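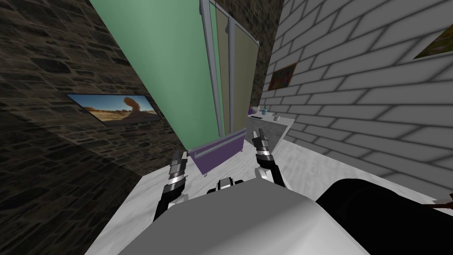
Unit 4: Comparing Two Grippers in Simulation

Last updated: Sun 9 March
Reading time: 4 min
Filed under: Course Notes / Manipulation Lab

This handout goes with the second lab of the simulation block. You will run the same task with the Lako gripper and the Worik gripper, both mounted on the two-arm robot in the Nimis simulator. Keep the arms, the controller and the room the same for both. Only the gripper model changes.

Set the controller rate to 50 and leave it there. Each gripper gets 300 trials, split evenly between the left and right arms. Start every trial from the saved pose, with the jaws open — if a jaw is closed at reset, throw the trial out and log it.

Record the views from the body camera and the wrist camera. The wrist view is narrower in practice. A finger can cover part of whatever is behind it, as the right finger does with the desert picture on the stone wall.
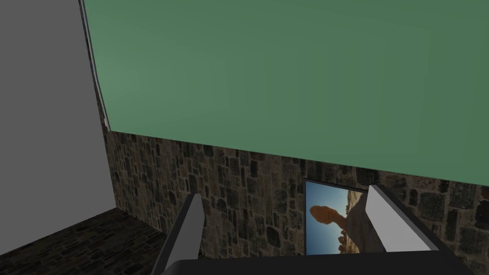 Do I need to recalibrate the wrist camera after swapping grippers?
Load the calibration file that comes with each gripper model. The two sets of fingers differ in length, so one file will not work for both.

For the write-up, report grasps completed, grasps dropped and time to close. Last October most groups left out time to close and lost marks for it. Use the Wada log format. A table with one row per arm is enough.

Check the approach path before you start the full run. Both arms share the space over the counter, and the planner treats them separately unless you turn on the joint check (menu item 17).

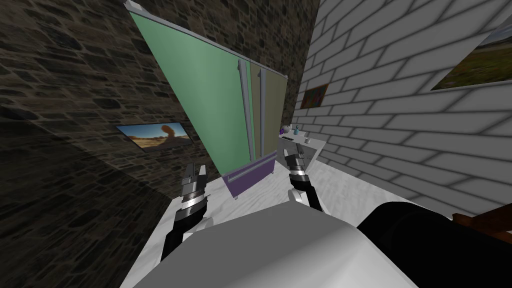 Figure 3. Body view with both grippers open, refrigerator ahead.

If the planner stops with error 56, the target is out of reach. Move the base forward one step and repeat the trial. Note the new base position in the log.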